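Knives, Boxes and Other Countertop Residents

The Clisen counter has been the subject of this gallery since October, when I announced I would keep it clear and then, by Wednesday, hadn't. It is 60 inches of speckled surface and every one of them attracts something. Earlier pages cover the spice tins, the Hunt Street mugs and the great lid amnesty, in which 11 lids went looking for containers and came home alone.
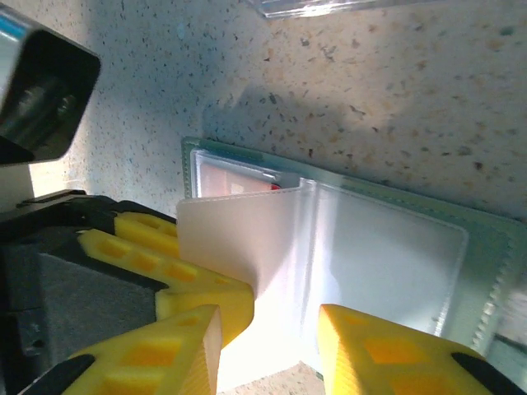

Small things and clear plastic.

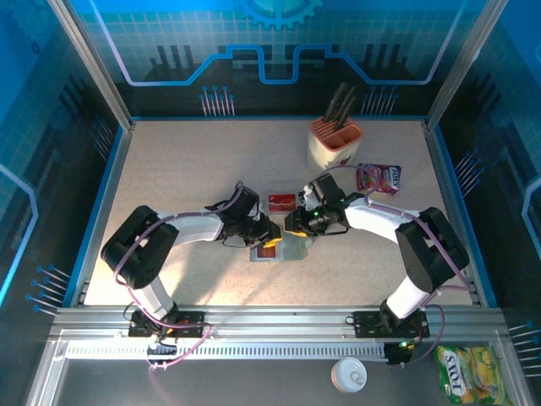 Small plastic containers are my weakness. I own the full Maltari set, bought for lunches I had no intention of packing, and I stand by see-through walls. With the pale green one you can tell there's something dark red inside without opening it, and at my age that counts as a filing system. The knife block with the orange-red rim gets the far corner — it has seniority. Anything flat and small, like the red card or packet, goes in a drawer by evening or stays out until spring.

Next page: the Turnosano tray, and what was under it.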